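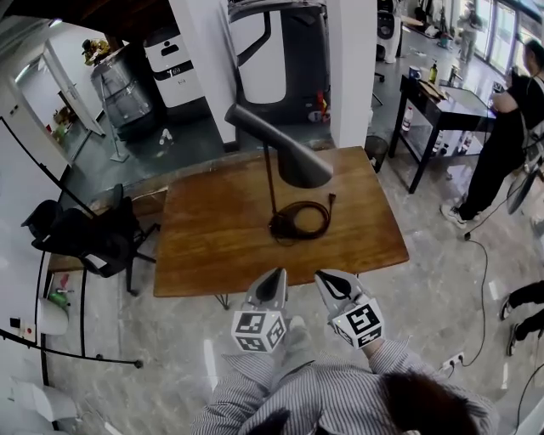 *The Kotari desk lamp in black, cord still coiled around the base.*

I bought the Kotari in May to replace a clamp lamp that had gone loose at the joint. I do most of my reading and paperwork in the evening, and the ceiling light in my study sits behind my chair, so whatever I put on the desk ends up in my own shadow. I wanted something small, plain and heavy enough to stay put.

The lamp comes in one box with the stem separate from the base. It screws together by hand. The instructions are a single folded sheet, and I only needed the first drawing.

**Light**

It takes a standard bulb, not included. I started with a bright white one and changed it after two evenings for a warmer one, which suits paper better. The shade is a fairly narrow cone and the light stays where you point it. On a desk that's what I want. It covers an open book and a notepad side by side, but not much past that. If you spread out large drawings or sew, you will want a wider shade. The Domley my wife uses for her sewing lights nearly twice the area, though it also shines in your eyes if you sit across from it.

**Adjustment**

The shade tilts and that is all. The stem doesn't bend or get taller. The tilt joint is stiff and has held its position for 5 months without tightening. You need two hands to move it, one on the stem and one on the shade, or the whole lamp slides. The shade gets hot after an hour with an old-style bulb. With an LED it's only warm.

**Base and cord**

The base is small, which leaves room for a cup and a stack of mail. I expected it to tip and it hasn't, although I wouldn't put it where a cat walks. The cord is long enough to reach behind my bookcase. The switch is on the cord, and I don't like that. It slips off the back of the desk and I end up feeling for it along the wall. I fixed mine to the desk leg with a cable clip.

**Finish**

The matte black shows dust and fingerprints. A damp cloth takes care of both. There's one small scratch near the joint from when I put it together.

**Compared with others**

Aino Peltonen lent me her Kuusisto for a week before I decided. It has a dimmer and a better switch, and it cost her 200 dollars. The Kotari was 100. I missed the dimmer for a few days and then stopped thinking about it.

I'd buy it again for reading and writing. For close handwork I'd look at the Domley first.

Ville Halonen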